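Laundry Robot Tips: What a Snagged Sleeve Taught Me About Grippers, Baskets and Loose Cords

Filed under: Laundry room, Safety, Home robots

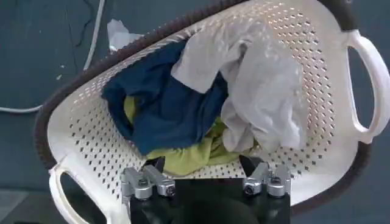
Gripper at the edge of the white basket, with navy, pale gray and yellow-green laundry inside.

I love having a robot arm in the laundry room. I'll say that first, because most of this page is about the day it went wrong, and I don't want anyone to come away thinking I've gone sour on it. My arm is a Toltow with a two-finger Javgate gripper, and it moves clothes from a basket to the folding table while I get on with something else. When it works, it's wonderful (I still stop and watch it do socks!).

But on 16 November 2022 it grabbed a thin cotton blouse, caught the lip of the basket in the same pinch, and kept pulling. The basket came up on one side, hung there for a second, and then the blouse tore and everything dropped. The arm threw a grip fault and stopped with its fingers shut on a scrap of cuff. No one was hurt. I lost a blouse I liked and one basket handle.

I've spent a good many evenings since then working out what I should be doing differently, with a lot of help from Mekdes Shiferaw, who repairs these arms at the Assefa workshop and is very patient on the phone. These are the tips that have stuck.

Stop it first, then look

When something snags, hit the stop button before you reach in. I know that sounds obvious. I did not do it. I saw the basket going up and I grabbed the basket, which put my hand a couple of inches from the fingers while the arm was still trying to lift. Mekdes was kind about it, but she was firm: the stop goes first, every single time, even if you're sure it's only a sock.

My stop button used to sit on a shelf behind the arm. Now it's screwed to the side of the folding table at hip height, on the side I stand on. Try yours with your eyes closed. If you can't find it, move it.

Don't pull the cloth out

A closed gripper on a fault may still be holding its force. Tugging on the fabric can rip it, and if the fingers let go suddenly you'll go over backwards. On mine the order is stop, power off at the wall, wait 20 seconds, then open the fingers with the hand release. Yours may be different, so look it up today, while nothing is stuck, and write it on a card. I taped mine to the dryer.

After that, check the cloth from the inside as well as the outside. Thin fabrics can get tiny crescent cuts from a hard pinch, and they open up in the next wash.

Baskets with holes need extra care

I'm very fond of perforated plastic baskets. They're light, they let air through, and they rinse clean in the tub. They do have two habits that don't suit a gripper, though. A fingertip or a screw head can catch on the edge of a hole, and straps, ties and drawstrings poke through and hang out the other side. Then the arm lifts the garment and the basket comes along too.

Run your hand around the outside before you start and push any loose ends back in. Tie drawstrings in a bow. Bras go in a mesh bag, always, and the mesh bag gets handed over by me and not by the arm!

Handles are the other thing. An open loop handle is just the right shape for a finger to go through, and once it's through, it won't come out by pulling straight back. If your software lets you mark places the arm should stay away from, mark the handles. If it doesn't, turn the basket so the handles are off to the sides and the arm comes in over the long edge.

Hold the basket down

This was my biggest fix and it cost next to nothing. My new basket sits in a shallow wooden tray screwed to the floor, with a strip of rubber shelf liner underneath. It can't slide and it's hard to tip. Before that I'd tried a brick in the bottom, which worked until the arm tried to pick up the brick.

If you like your basket tilted toward the arm, and many people do since it makes the bottom layer easier to reach, prop it with something that can't shift. A folded towel is no good. It squashes down as the load changes, and the basket creeps.

Keep the pile small and loose

Seven pieces is my limit now. I used to put in 18 and feel very clever about it. With a big pile the clothes underneath get twisted around the ones on top, and one grab brings up a whole rope of laundry, which is heavy and swings about. Shake each piece once as it goes in. Put the thick things at the bottom and the thin things on top where the fingers can get a clean pinch.

Mixed colors help a little too, at least with my setup. The arm picks its spots with a camera, and it does much better telling a dark shirt from a pale one than sorting out a heap of black leggings.

Clear the floor of cords

Once I started looking, I was horrified by how much cable I had lying around in there. Charger, lamp, the arm's own lead, an old extension cord going nowhere. A cord near a basket can end up in the pinch along with a sleeve, and that's a much worse day than a torn blouse. Mine are now run along the wall in Plomamero clips, which peel off and go back on without marking the paint. Pick up dropped bits of cloth and tissue as well. They get stepped on, or they get grabbed.

Check the fingers monthly

Wipe the metal with a dry cloth and feel for burrs. I found one on the left finger, so small I could hardly see it, and it snagged a cotton ball the moment I dragged one across. That's a great test, by the way. Drag the cotton ball over every edge, and over the heads of the screws. If it leaves fluff behind, your silk scarf will too. Mekdes smoothed mine with fine emery paper with the finger off the arm, and she says never to do it in place, as the grit gets into the slide.

See that the screws are snug while you're there. Snug, not cranked.

Turn the grip down

My gripper was still at the strength it left the factory with. I dropped the setting to 2 and it holds a bath towel perfectly well. Start low and go up one step if things slip. A dropped T-shirt is fine.

Next month I'm trying soft silicone covers on the fingertips, and I'm very excited about those. If you've used them with wet wool, please leave a comment and tell me how they held up.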